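Home | News | Menus | Find Us | Contact

Hustgate lunch room adds round red coasters in October

Hi from Hustgate! I've been asking for this one for a while, so I'm thrilled to write it up. Starting in October, the Chamoun lunch room is putting coasters out on its tables – the pale tops show every ring, and 53 of you told us so on the comment cards.

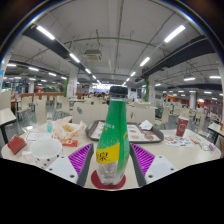
A green bottle on its red coaster, with lunch on the table.

Menaka Herath picked the color, and I think she got it right. Red looks cheerful next to a paper cup or a spotted mug, and you can find it fast when your tray, napkin and fried food are all fighting for space (mine always are).

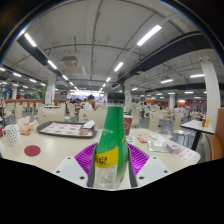
A green bottle on the table, with a round red coaster to the left.

Words by Izzati Halim
Guest News Writer, Hustgate

Coasters only work if we use them, so please park your bottle on one and not beside it! When you're done, take your wrappers, receipts and little packets with you on the tray and leave the coaster behind for the next person.

We ordered 948, enough for our 7 lunch rooms, and Miltevberg gets theirs next. Questions? Ask for me or Tshepo Matlala at the counter any Monday before 5.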